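Floors fail at the joints first. In the packing hall at Hatum, the slab was poured in bays with sawn contraction joints between them, and by the second winter the joint edges had begun to break down under hard-wheeled pallet trucks. The concrete in the middle of each bay was sound.

Nanna Þorgeirsson, the engineer called in to assess the damage, traced it to curling. A slab dries from its upper surface. The top shrinks more than the bottom, the edges lift, and a gap forms between the concrete and the base. A wheel crossing the joint pushes one edge down before it meets the next. Repeated often enough, the movement chips both.
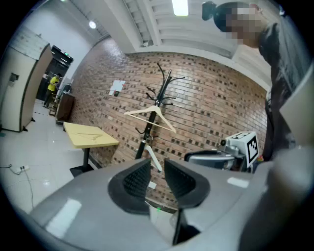

Ceiling lights reflected in a glossy gray housing, with the floor showing through the gap.

The repair was specified in two stages. Contractors from Stougaard drilled through the slab beside each joint and pumped in a thin cement grout until deflection under a loaded truck fell within limits. The broken edges were then cut back to square shoulders 12 mm deep and rebuilt with epoxy mortar. Joints were refilled with a semi-rigid filler, shaved flush after curing.

Timing matters with fillers. A joint keeps opening as the slab dries, and a filler placed too early will pull away from one side. Þorgeirsson prefers to wait at least 200 days after the pour where the schedule allows. At Jiltden, a smaller building on the same estate, filling was done after six weeks and had to be repeated in May.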